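写真表現実習 個人課題レポート
スマホの写真を紙にしてみる
提出日:2018-09-24

1. なんでこのテーマにしたか

最初は「夜景をきれいに撮る方法」で出すつもりでした。計画書もそれで書いていたし、三脚も借りる約束までしていたんです。でも7月の中間面談でエスター・ラシディ先生に「ところで、今まで撮った写真はどうしてるの?」と聞かれて、答えられませんでした。どうもしていなかったからです。スマホに入れっぱなし。たまに人に見せようとして、指でずーっとスクロールして、見つからなくて「まあいいや」となる、あれです。

面談のあとで枚数を確認したら3857枚ありました。自分でもちょっと引きました(同じラーメンが何枚も出てくる)。しかも紙にしたことがあるのは、証明写真を別にすれば一度もないんです。写真の授業を取っているのに!

というわけでテーマを変えて、この3857枚から選んで、直して、プリントして、最後に壁に貼るところまでを一人でやってみることにしました。技術の話というより、選び方と紙の話が中心になります。夜景は来年やります、たぶん。

2. 選ぶ

選ぶのがいちばんつらかったです。先に言っておくと、期間の半分以上はここに消えました。

はじめは古い順に一枚ずつ見て「残す」「残さない」を決めていったんですが、これは初日で挫折しました。一枚目から思い出にひたってしまって全然進まないし、そのときの気分で基準がころころ変わるんです。朝に見るとだいたい全部いらなくて、夜に見るとだいたい全部いい写真に見える。なんなんでしょうね、あれ。

同じゼミのトゥマイニ・ムレマさんに愚痴を言ったら、「小さいまま見れば?」と言われました。一枚ずつ大きく表示しないで、切手くらいの一覧にして、目が止まったものだけ印をつける。ピントが合っているかとか、そういうのは後回し。やってみたらこれがすごく速くて、気持ちも楽でした。小さくしても目に残る写真は、明るいところと暗いところの形がはっきりしているものが多かったです。逆に、細かいものがたくさん写っているだけの写真は、小さくすると全部同じ灰色のかたまりになりました。

そこからは三段階に分けました。一回目は一覧で印をつけるだけ。二回目は印のついたものを大きくして、ぶれと連写の重複を落とす。三回目は一週間置いてから見て、まだ紙で見たいと思えるかどうか。この「一週間置く」が思ったより効きました。撮った直後に気に入っていた写真って、撮ったときの苦労(暑かったとか、早起きしたとか)が乗っかっているみたいで、時間がたつとふつうの写真に戻るんですよね。

分類には最初Sarnumという整理ソフトを使いました。顔や場所で自動的に分けてくれるのは便利だったんですけど、私の場合「場所で分けたい」写真があまりなくて、途中から自分でつけた札のほうをよく見るようになりました。札の名前は「窓」「食べ物」「だれかの後ろ姿」「影」「謎」です。「謎」がいちばん多かったのは秘密にしておきたいところですが、レポートなので書いておきます。

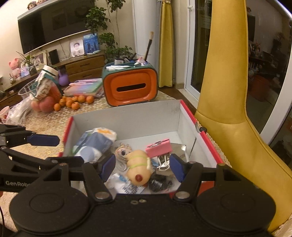 図1 机の上の、ふたの開いた箱。縁が赤い。

最終的に残ったのが62枚です。この数に特に意味はなくて、もう一枚も減らせない、というところで手が止まった結果です。先生には「多い」と一言で返されました。

3. 直す

次は画像の調整です。ここはわりと自信があったんですが、紙にしてみたら自信がなくなりました。

スマホの画面は光っているので、暗めの写真でもけっこうきれいに見えます。でも紙は光らない。当たり前なんですけど、試し刷りの一枚目を見たときは本当にびっくりしました。夕方の駅のホームを撮った写真で、画面ではいい感じの群青だったところが、紙ではただの黒。ベンチに座っている人もどこかへ行ってしまって、影も形もないんです。ナオミ・ムシさんに見せたら「停電?」と言われました。ひどい。でもそのとおりでした。

それから、調整するときは画面の明るさを半分くらいに落として、さらに暗いところを少し持ち上げることにしました。明るくするといっても全体を上げると空が飛んでしまうので、影の部分だけ。これを覚えてからは試し刷りとの差がだいぶ縮まりました。画面の「夜間モード」みたいなオレンジっぽくなる設定を入れたまま色をいじっていて、できあがりが全部真っ青になった回もあります。みなさんは切ってから作業してください。

切り抜き(トリミング)についても書いておきます。スマホの写真は縦横の比が印刷のサイズと合わないことが多くて、何も考えずに注文すると上下か左右が勝手に切られます。私は友だちの頭のてっぺんが切れた写真を一枚作ってしまいました。本人には見せていません。二回目からは注文の前に自分で比率を合わせて、どこを切るか先に決めるようにしました。これをやると、意外と写真がよくなることがあります。端っこに写っていた看板とか、自分の指とか、なくていいものがけっこう見つかるんです。

傾き直しは、やりすぎに注意です。水平線はまっすぐがいいと思うんですけど、坂道の写真を律儀にまっすぐにしたら、坂じゃなくなってしまいました。あれは戻しました。

4. 紙を選ぶ

プリントは二か所で試しました。一つは学校の近くの写真店Ema、もう一つはネット注文のWirkanceです。同じデータを同じサイズで頼んで、並べて見比べています。どちらがいいという話ではなくて、性格がだいぶ違いました。

Emaはその場で受け取れるのがとにかくありがたかったです。店長のヨルディス・アイデさんが、仕上がりを見ながら「これ、もうちょっと明るくして出し直す?」と声をかけてくれて、その一言でかなり勉強になりました。つやのある光沢紙で、色がぱきっと出ます。食べ物と、晴れた日の写真はこっちが圧勝。ただ、指紋がつく!見せて回ったあとの写真は、斜めから光を当てるとほぼ指紋の写真でした。

Wirkanceは届くまで数日待ちます。そのかわり選べる紙の種類が多くて、私はつやのないマット紙と、表面がざらっとした厚い紙の二つを頼みました。ざらっとしたほうは値段が高いので少しだけ。マット紙は反射しないので、壁に貼ったときにどこから見ても見えます。黒はちょっと浅くなって、灰色寄りの黒になるんですが、「影」の札をつけた写真にはそれが合っていました。
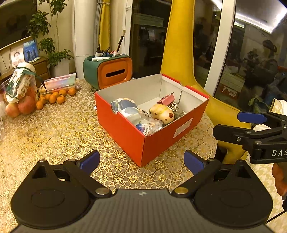 で、困ったのが「どっちの紙が合うか」を自分の好みだけで決めていいのかということです。ゼミの人たちに協力してもらって、同じ写真の光沢とマットを二枚並べて、好きなほうを指さしてもらいました。私を入れて5人なので、調査というほどのものじゃないです。それでもおもしろかったのは、人が写っている写真ではほとんど全員がマットを選んで、食べ物では全員が光沢を選んだこと。トーヴェ・エスキルセンさんだけは、どの写真でも厚いほうの紙を選んでいました。理由を聞いたら「持ったときに偉そうだから」だそうです。気持ちはわかります。

見る場所の明かりでも印象が変わりました。教室の蛍光灯の下では青っぽく、うちの電球の下では黄色っぽく見えます。窓ぎわで昼間に見るのがいちばん素直でした。Emaで「色が変かも」と思って持ち帰った写真が、翌朝の窓ぎわではまったく問題なかったということもあったので、夜に判断するのはやめました。

5. 貼る

最後の展示は、Chege館の二階の廊下を使わせてもらいました。壁の幅を測ったら、62枚を並べるのはどう考えても無理で、ここでもう一回選ぶことになりました。先生の「多い」はこのことだったのかもしれません。先に言ってほしかったです(言われていました)。

壁に出したのは11枚です。選び方は前とぜんぜん違いました。一枚ずつの出来より、隣に何が来るかのほうが大事になるんです。床に全部広げて、あっちへ動かしこっちへ動かし、半日やっていました。いちばん気に入っていた水たまりの写真は、どこに置いても隣の写真とけんかするので外しました。かわりに、三回目の選別で落としかけた、洗濯ものの影の写真が真ん中に入りました。こういうことがあるので、62枚の段階で取っておいてよかったです。

高さは、写真の中心が自分の目の高さに来るようにそろえました。ところが私は背が低いほうなので、トゥマイニさんから「みんなかがんで見てるよ」と報告があり、二日目に全部貼り直しました。糸を水平に張って、それに合わせて貼る方法はナオミさんに教わったものです。定規で一枚ずつ測っていた一日目の自分に教えてあげたい。

留めるのに使ったのは、はがせるタイプの両面テープです。薄い光沢紙はこれで十分でしたが、厚い紙は重さで角が浮いてきました。三日目の朝に見に行ったら一枚が床に落ちていて、角がちょっとつぶれていました。厚い紙は台紙に貼ってから掛けるのがよさそうです。間に合わなかったので、テープを倍にしてしのぎました。

題名はつけないことにしました。はじめはつけていたんです。「夏の終わりに」とか。でもエスキルセンさんに声に出して読まれた瞬間、耐えられなくなってはがしました。

6. 反省と、残っていること

時間の配分は失敗でした。選ぶのに時間を使いすぎて、紙の比較のほうは二か所で三種類しか試せていません。ほんとうは同じ紙で印刷の設定だけ変えたものも作りたかったし、日なたに置いて色がどう変わるかも見たかったです。これは今、部屋の窓のところに一枚貼って続けています。半分だけ黒い紙で隠してあるので、冬になったらめくってみます。

記録の取り方も甘かったです。調整したときの数字を最初のうちメモしていなくて、うまくいった一枚と同じことを別の写真でやろうとしても再現できませんでした。途中からファイル名の後ろに紙の種類と調整した日を入れるようにしたんですけど、それより前の分はもう自分でもわかりません。プリントの裏に書こうとして、光沢紙の裏でボールペンがにじみ、重ねておいた下の写真に移ったのも反省点です。油性の細いペンにしてからは大丈夫でした。

撮り方は少し変わりました。前は同じものを何枚も撮っておいて、あとで選べばいいやと思っていたんですが、選ぶ大変さを知ってしまったので、シャッターを押す前に一回止まるようになりました。それでもラーメンは撮ります。

それから、貼らなかったほうの写真をどうするか、まだ決めていません。アルバムにするか、写っている人にあげるか。ヨルディスさんからは、Emaのレジの横に何枚か飾ってみないかと誘われています。水たまりの写真はそっちに出そうと思っていて、今度は光沢紙で焼き直してもらう予定です。

協力してくれたゼミのみなさん、廊下でかがんで見てくれた人たち、ありがとうございました。使った紙の見本は封筒に入れて、このレポートと一緒に提出します。光沢紙はなるべく端を持ってください。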